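Wooden Tabletop Care: FAQ

2 min read

Every oil promises a lifetime of protection. We have our doubts, and so should you.

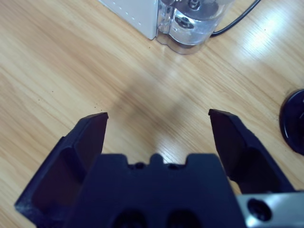 Does a light wood top need special cleaner?
Probably not. A damp cloth and a drop of dish soap handle most of what lands on a table. We tried the Volska spray for 7 weeks and couldn't tell which half had it.

Should I wipe with the grain?
Yes, even when it runs at an angle to you. Scrubbing across it can leave scratches.

Is "heat-proof" wax real?
We wouldn't bet a table on it. Use a trivet.

Can I sand out a ring?
If the wood is solid, maybe. Try 13 other things first.

How often should I oil it?
The can says monthly. The can is selling oil. Ours gets a coat in July.

Related
Reddy wax, reviewed
Do coasters work?
Sosimmont table oil: worth 50 dollars?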